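The Trade Gap

The ferry to Oko left at a quarter to six in the morning, and I was on it with two sharpened pencils, a packed lunch, and a ledger the size of a paving stone. It was August, and I had been sent across by the Ministry to find out where the island's money was going.

I should say that I loved the work. People's eyes tend to slide off toward the window when I tell them I spent 26 years on the balance of payments, and I have learned to forgive them for it, but to me it was always the best sort of gossip. Who had sold what to whom, who had borrowed, who had lent, who was living on an uncle's money from overseas and calling it investment income. A country can't keep a secret from the person who adds up its trade, or so I believed that summer, leaning on the rail with the spray coming over my good shoes.

The trouble was cheese. Trarkano, on the mainland, had been buying Oko cheese for as long as anyone could remember, and according to Trarkano it had bought 2000 wheels of it the year before. According to Oko, it had sold Trarkano 300. Now, you expect some difference between two sets of books. A shipment leaves in one year and lands in the next, or a clerk writes a seven like a one. But this was a great hole, and through it the whole current account of the island seemed to be draining away. On paper Oko was very nearly ruined. It imported its flour, its fuel, its boots and its piano strings, and it sent out hardly anything at all, and the bank at Flandeo had begun to write worried letters about the bonds.

And yet when I walked up from the landing, every house on the harbor street had been freshly painted. The bakery had a line out the door. A ruined island ought to look a little more sorry for itself, I thought, and I bought a bun, and then (because the first one was so good) I bought another.

The customs house was one long room with a stove at the end of it, and they gave me the desk by the stove, August or no August, as that was the desk for guests. I went through the export slips all that morning and well into the afternoon. They were beautiful slips. Whoever filled them out had a lovely round hand and had blotted every line, and each one said the same thing in the column for value, which was a dash.

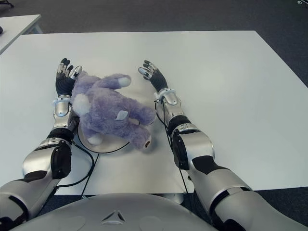 Leclerc said the dashes were perfectly correct, and that if the Ministry had wanted numbers there it ought to have asked for them thirty years ago, before everybody got used to doing without. The 300 wheels were the ones sold for money. The rest went over on the same boat, to be sure, but they were owed.

"Owed for what?" I asked.

Well, for the winter the harbor froze, Leclerc said, when Trarkano had sent flour and blankets and coal and never put in a bill. The island had wanted to pay and Trarkano wouldn't hear of it, so the island had sent cheese, and Trarkano, feeling embarrassed, had sent back a bell for the church. Then of course something had to be done about the bell.

I put down my pencil. I asked, as gently as I could, whether Trarkano had ever answered the cheese with anything else, and Leclerc went over to the window and pointed out, one after another, the paint on the houses, the new slates on the school, the streetlamps, and the rowboat in which the children were at that moment soaking one another. None of it had ever been written down as an import. It would have seemed rude.

I sat a long while by that stove. There is a proper line for such things, you know. Transfers, we call them, goods given with nothing asked in return, and I could have entered the lot and closed the hole before supper. But a transfer has to go one way or the other, and the longer I looked the less I could tell which side was giving and which was paying back. I suspect they couldn't have told me either. Every year each of them sent a little more than was due, so as not to be behind.

The last ferry was on Friday, and I took it. I wrote my report on my knees, with the wind trying to have it off me the whole way across, and I told the bank at Flandeo that the bonds were sound and that the gap was due to differences in recording practice, which was true as far as it went. The bank was satisfied. It raised the island's credit by a notch, and Oko borrowed a modest sum at a good rate and spent it all on a clock for the Trarkano railway station.

There was a wheel of cheese under my seat when we docked. I carried it home on the streetcar, and I have been trying ever since to think what to send them.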